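Notebook, table clearing, Pirkthorpe
1/23/21

Azra Vlachou and I are still on the question Hendriks put to us: can a machine clear a shared table yet, the sort people work and drink at all morning? Short answer so far is parts of it.

Went through 40 demonstrations with the hand-held gripper. Bottles are the easy end. Upright, straight sides, a cap well clear of the fingers. Ribbed pads hold better than the smooth ones we had from Basodico, and I would keep them.
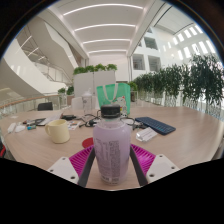
Cables are the hard end. The policy treats a coil as one object, closes on a strand and drags whatever is plugged in. Mugs sit somewhere between — fine by the body, poor by the handle. Thin flat things such as cards and paper we have left out for now.

The bigger trouble is deciding what should go. A keyboard stays, an empty bottle goes, a half-full one probably stays. Vesna Stoyanova wants a fixed list. I think that will fail at the second table we try, but it is quick to test.

Target for March is 700 demonstrations, 56 of them cables only. Cutico have promised 2 more sets of fingers.

To do: recheck gripper width readings, ask Azra about the depth offset, new screws for the left housing.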